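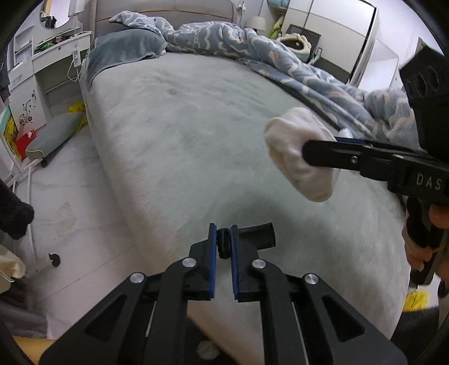
Zewditu reckons the fleece sheet should come off the test bed altogether, and that we'd get cleaner notes with plain cotton under everything. She may be right! Her point is that fleece grabs whatever you lay on it, so when you fold something small on top of the bed the bottom layer stays put and the top one slides, and you end up blaming the fold. I've written that down for September and I'm leaving the fleece on until then, mostly because people do own fleece sheets (I own two) and they fold their laundry on them.

Anyway, bedroom set, morning. Pale mint-grey fleece on the mattress, blue-grey pillow up in the corner, the thick patterned blanket shoved back along the headboard. I didn't fold the blanket first. Last time I did, it took up half the working area, and bunched up by the headboard it mostly minds its own business — mostly. The heap on the right side still wants watching, it creeps.

Small whites first, then the pillowcases, then the big stuff. Carla wants every piece shaken out before it gets laid down and I wanted to skip that for the small ones, so we did 3 rounds each way. Shaking won on the creased pieces and made no difference I could see on the ones straight out of the Vultcombe bag. I'm not calling that a result, the bag was half empty.

Other bits, before I forget:

Headboard end of the sheet wrinkles far more than the foot. I smooth it with the flat of my arm, foot to head, and then it needs doing again after the next item. Nabil pulls from the side instead and tucks. His lasts longer, I'll admit it.

The mattress edge is rounded, so anything laid within a hand's width of it tips over and goes on the floor. Work in the middle! I wrote this in the last entry too and then put a whole stack of washcloths on the edge.

Brushed patches on the fleece: they look like stains under the ceiling lamp and they aren't. Rub them the other way and they go. Please don't wash the sheet again on account of them.

Running total for the folding log is 379 pieces, 120 of those from this bed. Samira has the sheet with the timings and I still owe her the afternoon ones.

To do: ask Humphreys if the spare cotton sheet ever came back, and find a basket that doesn't snag.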